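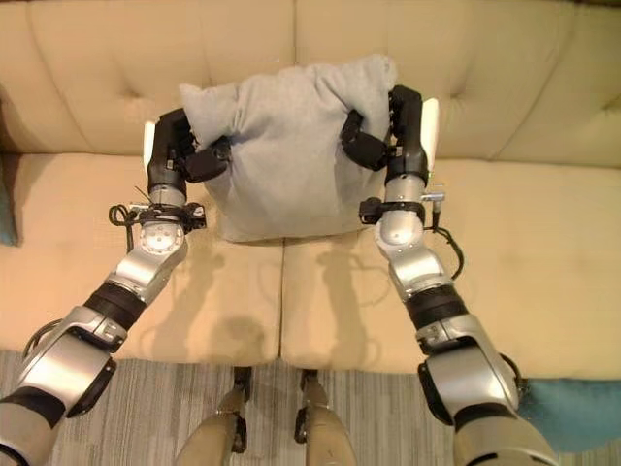
米色双人位沙发，拉扣靠背，浅灰色抱枕被从两侧捏住。

客厅这张沙发的坐垫和靠背已经不是一个颜色了。靠背偏奶黄，坐垫偏深，带一点褐，面料上有细的折痕，还有几处不太明显的色斑。五月份做过一次清洁，之后又用了一个夏天，这次重新处理，顺便把步骤和用量记下来，免得下次再从头试。

先说沙发的结构，因为后面的处理方式取决于它。

靠背是分格的软包，中间有浅的拉扣，扣子把面料往里拉，周围形成小坑。这种结构的问题是积灰。灰不在格子的鼓面上，在坑底和格与格之间的缝里。用普通的宽吸头从上面扫过去，鼓面干净了，坑里没有动。坐垫是左右两块，中间一条竖缝，碎屑大部分进了这条缝。我家这张沙发的坐垫外套可以拆，靠背不能拆，拉扣是从背后穿线固定的，硬拆会断线。

面料标签还在，缝在左侧坐垫底面，写的是聚酯和棉混纺，可用水基清洁剂，不可漂白，不可烘干。买二手沙发的人最好先找这个标签。标签丢了的，在看不见的地方试一小块，等全干了再看有没有水印。湿的时候什么面料都显得深一点，不能作为判断依据。

一、吸尘

工具是 Trovham 的手持吸尘器，配缝隙扁嘴和软毛圆刷。顺序从上到下：靠背顶边、靠背格面、拉扣坑、扶手内侧、坐垫面、坐垫缝，最后是坐垫掀起来以后的底座。

拉扣坑用软毛圆刷，吸力开低档。高档会把面料吸起来，刷毛反而贴不到坑底。每个坑转两圈，换方向再转两圈。扣子边上如果有线头，不要拽，剪掉露出来的部分就行。拽线头等于在拽固定线。

坐垫缝用扁嘴，先沿缝走一遍，再把一侧坐垫往外推开一点走第二遍。第二遍出来的东西比第一遍多。这次从缝里出来的有饼干渣、两枚硬币、一个耳机硅胶套。硅胶套找了很久，尺寸对得上，洗过以后可以继续用。

底座的布是黑色无纺布，很薄，扁嘴不要贴着走，离开一点距离。Kieran Hulme 之前帮我吸的时候贴着拖，右后角拖出来一个小口子，现在用布基胶带从里面粘着。

整个吸尘过程 12 分钟。不掀坐垫会快一些，但底座上的灰会在坐下去的时候被压出来，所以这一步没有省。

二、坐垫外套

拉链在坐垫后侧，是隐形拉链，没有拉片，拉头上只剩一个小孔。用回形针穿过去当拉片。拉的时候另一只手把海绵往里压，不然海绵表面的衬棉会被咬住。

外套翻面，拉链拉上再洗。水温 30 度，轻柔档，低转速脱水。洗衣液用的是 Plornum 的无香型，量按说明书的下限。洗衣液多了漂不干净，干了以后面料发硬，也更容易沾灰。五月份那次就是放多了，摸起来有点涩，过了几周又吸出一层灰。

两块坐垫的外套要一起洗，哪怕只有一块脏。分开洗几次以后两块会有色差，这个没有办法补。靠背拆不下来，和坐垫的色差已经存在，只能接受。

晾的时候平铺，不要夹着一个角挂。湿面料自重不小，挂着干会在角上拉长，装回去以后那一侧会松。我用的是折叠晾衣架，两边展开，外套横搭，中间翻一次面。阴干，不晒。晒过的混纺面料会发黄，而且发黄不均匀。

装回去的时间点在将干未干之间，手背贴上去已经没有凉感，拉链带稍微还有一点潮。这时候面料有余量，比较好套。完全干透以后也能套，费力一点。没干就套会把潮气带进海绵，海绵里面闷着，几天以后有味道。

三、色斑

色斑洗过以后变淡了，没有完全消失。位置没有变，应该是时间比较长的污渍，不知道最初是什么。可能是茶，也可能是汗。

局部处理用的是 Zeline 的布艺清洁泡沫。做法：泡沫先打在白色棉布上，不直接打在沙发上；从斑的外圈往里按，不擦；按完换一块拧干的湿布吸走泡沫；最后用干布压住，上面放一本厚书，压半小时。直接打在沙发上会形成一个圆形的边界，干了以后是一圈水印，比原来的斑更明显。

这个过程重复了三遍。第三遍和第二遍之间看不出差别，就停了。继续做只会磨毛面料。

靠背上也有一点发暗的地方，在顶边，是头靠着的位置。靠背不能拆，水不能多，只用湿布加很少的泡沫按了一遍，然后开着窗吹。拉扣附近没有碰水。扣子里面的芯是什么材质不清楚，如果是铁的，进水会有锈迹从布面透出来，那就真的没有办法了。

四、抱枕

抱枕是浅灰色的，表面有麻灰那种混色纹理，这种颜色耐脏，也因此容易忘了洗。枕套按坐垫外套的同样条件洗，枕芯单独处理。

枕芯是聚酯纤维填充，用久了会结团，团块集中在下半部，上半部空。表现就是立在沙发上的时候上沿塌下来，中间折一道。恢复的办法是拍和捏：

双手放在抱枕左右两侧，同时往中间压。压到中间鼓起来，松手，让它自己回弹。转 90 度，再压一次。四个方向都做完以后，提住上面两个角抖几下，填充会往下走，再倒过来抖。

往中间压的时候，上沿会挤出两个圆角，中间凹进去，下半部往前鼓，这是正常的。如果压下去以后某个位置明显硬，说明那里有团块，要从外面用手指把它揉散。揉不散的要拆开枕芯侧缝，把手伸进去撕开。我拆过一次，缝回去用的是藏针法，不太好看，反正在枕套里面。

不建议用拳头捶。捶只会让填充往周边跑，中间更薄。Glenys Stockdale 的做法是放进烘干机里低温转，里面加两个网球。她家有烘干机，我家没有，所以没有验证过。她说效果可以，声音很大。

放的位置我试过几种。放在扶手边，抱枕会斜，坐的人也会把它挤到角落里。放在正中间，压着两块坐垫的接缝，靠着靠背，相对稳定，接缝那里也有一点凹，底边能卡住。缺点是坐的时候总要先拿开。目前还是放中间。

五、坐垫海绵

坐垫外套拆下来的时候顺便检查了海绵。左边那块前沿比右边软，因为左边离落地灯近，平时看书坐那一侧。处理办法是左右对调，同时上下翻面。能不能翻面取决于海绵是不是对称的，有些坐垫上面多一层软海绵，翻过来会硬。我这两块是单层海绵外包衬棉，上下一样，可以翻。外形也是左右一样的，可以调换。扶手处带 L 形缺口的坐垫不能换。

衬棉有一处移位，在后角，拉链附近。用喷胶粘回去，喷在海绵上，等到不拉丝再把衬棉贴上去。喷胶味道比较重，在阳台做的，放了一晚上。

翻面和对调以后坐感有一点变化，前沿比原来支撑好，中缝两侧的高度基本齐平。按现在的使用频率，我计划每 4 个月换一次。Vratislav Hubáček 建议在海绵底部垫一层薄木板，我没有采纳。底座是蛇形弹簧，垫板以后弹簧局部受力会变，而且坐下去会有响声。如果底座本身就是板式的，垫不垫没有区别。

六、费用

泡沫清洁剂还有大半罐，洗衣液是家里原来就有的，喷胶是做别的东西剩下的。新买的只有一套替换抱枕芯，Fairclough 的，139 元，两只装。买了以后发现旧的那只拍松以后还能用，新的就先收在柜子里，真空袋没有拆。真空包装的枕芯拆开后需要放一天才能恢复厚度，所以不要等客人来的当天才拆。

如果以后决定换整套坐垫外套，需要量的尺寸是：海绵的长、宽、厚，前沿圆角的半径，拉链的位置和长度。外套尺寸要比海绵略小，套上去才会绷。我问过做软装的 Percy Castaño，他的意见是长和宽各减一厘米，厚度不减。面料厚的话减得再少一点。他还提醒要留意布的纹理方向，左右两块必须同向裁，不然在侧光下看起来是两种颜色。我手上这两块是同向的，不过对调加翻面以后前后方向没有变，所以这方面没有影响。

七、几个没有解决的问题

靠背和坐垫的色差。洗完以后坐垫浅了一点，但和靠背放在一起还是能看出来。有人建议铺一块沙发巾，我试过，会滑，每天要重新塞一遍，塞进缝里又影响清缝，最后收起来了。

坐垫面的细折痕。外套洗过以后折痕更多，坐几天会平一些。蒸汽熨斗可以处理，隔着布，不要直接贴。我只熨了前沿，其他地方没有管。

底座的小口子。布基胶带能撑一段时间，边缘已经有点翘。下次掀坐垫的时候打算换成缝一块补丁，用弯针，从正面缝。弯针还没有买。

清洁日期我写在一张纸条上，塞在左侧坐垫底面的标签旁边：2023年9月3日。下次拆外套的时候接着往下写。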